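Kurnemine Municipal Golf Course
Member and Visitor Help Pages
Topic: Handicaps and Scoring

Posting nine-hole rounds played on a shortened course

Posted by R. Bermúdez, 2/3/19

I hold a season pass at Kurnemine and play most of my rounds as nine holes after work. From June until the end of last season, the fourth green was closed for drainage work and the hole was played to a temporary green in the fairway. The starter's card for those weeks gave the hole as 141 yards, although the marker on the tee still showed the full length.

I entered all of these rounds in the usual way. A member of my group has since told me that they should not have been entered at all, and that my index may be lower than it ought to be as a result. I would like to know whether rounds played to a temporary green are acceptable for handicap purposes, whether I must ask to have the earlier ones removed, and whether the pro shop can do this or whether the request must go elsewhere. I should add that I did not keep the paper cards for every round.

Loretta Van Dusen, Handicap Desk

Thank you for your inquiry. The answer depends on whether the course was rated, or given an adjustment, for the period in question.

A temporary green does not by itself make a round unacceptable. Where the change in length is small, the existing rating may continue to be used. Where the change is larger, the club is expected to consult the regional association, which will either issue a temporary adjustment or advise that scores not be posted for those tees. For the fourth hole at Kurnemine, an adjustment was requested for the white and gold tees only. It was posted on the board beside the first tee and in the locker room corridor. No adjustment was requested for the blue tees, and rounds from the blue tees during the closure should not have been entered.

If you played from the white or gold tees, your rounds stand. The desk applied the adjustment to the scoring record at the close of the season, and no action is required on your part. If you played from the blue tees on any of those dates, please send the dates and your pass number to the handicap desk in writing. The pro shop cannot alter a scoring record. Paper cards are helpful but are not required, as the tee sheet shows the date and starting time of each round.

Requests are handled in the order received. Your index will be recalculated at the next regular revision after the correction is made, and you may continue to play in club events in the meantime with the index currently shown.

TomW_backnine

I had the same thing at Trarkis two years ago when they rebuilt a green. They took out five of my rounds and my index moved by a tenth. I would not lose sleep over it. Just play.

Lilix Seniors League

Members of the league should note one further point. League results from the closure period were settled on the day and will not be reopened, whatever correction is made to an individual's record. This was agreed by the captains before play began. Anyone whose index changes should tell the league secretary before the first spring pairing sheet is drawn up, so that the new figure can be used from the opening week. Please give the secretary the revised figure in writing. Changes passed along verbally on the first tee were missed more than once last year. 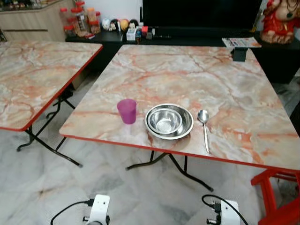 Vol. 62, Page 1124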